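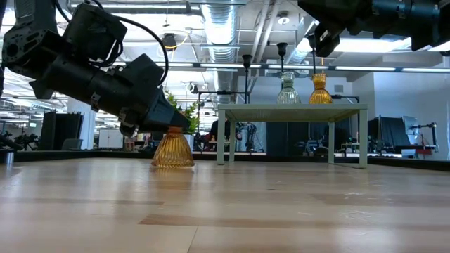
How long should you allow for the open day at the Gouveia glass workshop?
Two hours covers the tour and the shop, or three if you want to watch the second firing as well.

We went on a Thursday and joined the 11 o'clock group, which was limited to 20 people. Tickets are sold at the gate and parking is in the field opposite.

The tour starts in the mould store. Gouveia keeps 136 iron moulds there, most of them for lampshades, and the oldest came from the Purkulov works when it closed. The guide passed a small one round. It was heavier than it looked.

The furnace hall is next, and you stand behind a rail for that part. It is loud and very warm, so leave your coat in the lobby.

Ribbed shades are the main line. They are bell-shaped, wide at the bottom and narrow at the neck, and come in amber and clear. I preferred the amber, where the ribs pick up the light from overhead. The clear glass has a slight green tint.

The shop sells seconds at up to 30 per cent off. The Jivano café next door does soup and rolls until 2 pm. The bus back to Kukby leaves from the main road and takes 70 minutes.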